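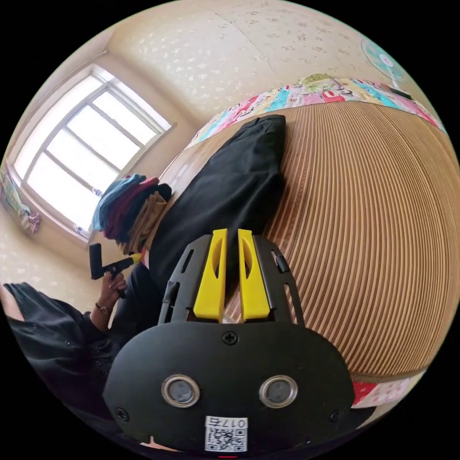
4. Folding dark garments on the bed

This section of the Vutenden wardrobe guide covers black and very dark clothes, which show lint and hard creases more than anything else you own. It assumes you have stripped the shelves as set out in Section 3 and have no large table. Most people don't, whatever the storage catalogs would have you believe.

4.1 Get the bed ready

1. Push quilts, blankets and pillows to the far edge. You don't have to take them off the bed. A patchwork quilt can stay where it is as long as it leaves you room for one garment laid flat with the sleeves out.

2. If you use a woven summer mat, leave it on. It is firmer than a sheet and the cloth slides over it when you pull a sleeve straight. Earlier editions of this guide told you to cover the mat with a towel. We tried that again in November and saw no benefit, apart from more towel fluff on the clothes.

3. Run your palm over the mat along the weave. If it catches anywhere, work on a different spot.

Note: A striped mat is handy for lining up a hem. Pick one stripe and keep to it. Don't trust the stripes near a sagging edge of the mattress, where they wander.

4.2 Fold

4. Lay the garment face down. Black on black seams are hard to see, so find the side seams with your fingers first.

5. Smooth from the middle outward, using the flat of the hand. Pressing harder does not replace ironing, despite what you may have read on the Wirkex hanger packaging.

6. Fold one side in toward the center, then lay the sleeve straight down along the fold. Repeat on the other side. The two folded sides should nearly meet. A small gap is fine.

7. Fold the bottom third up, then fold again to meet the collar. For pants, skip step 6, fold one leg over the other and then fold in thirds.

8. Turn the bundle over and check the front before you put it away. Lint is easier to lift off now than after a month under other clothes.

Caution: Do not use a lint roller on knits with a raised or brushed surface. It pulls fibers loose, and you will be rolling the same sweater forever.

Caution: Keep bleach wipes, hand cream and anything greasy off the bed while you work. Marks on black cloth are often missed indoors and turn up in daylight.

4.3 Put away

9. The standard Vellus drawer is 300 mm wide inside. Aim for a bundle no more than 130 mm across and you get two rows with a bit of slack. Measure your own drawer before copying our numbers – the older Cuesta units are narrower, and we have had complaints.

10. Stand the bundles on edge if the cloth will hold a fold. Thin jersey usually won't, and we see little point in fighting it. Stack those flat, no more than 3 high, with the heaviest at the bottom.

11. Leave a finger's width free at the front of each row so you can get one piece out without dragging its neighbor along.

Note on cedar blocks: Rocío Gallardo, who edits this guide, would like it recorded that she uses them. Tuva Wikström, who tests it, would like it recorded that she has never noticed a difference. Use them if you enjoy the smell. They do not replace washing clothes before storage.

4.4 If the folds won't stay

Bundle springs open: the cloth is too thick for the second fold. Fold it once and lay it flat.

White line along the fold: usually lint caught in the crease. Brush it with a dry hand. If the line stays, the dye may have worn there, and folding it another way only hides that.

Sleeves bunch inside the bundle: go back to step 6.

Hanging items are covered in Section 5.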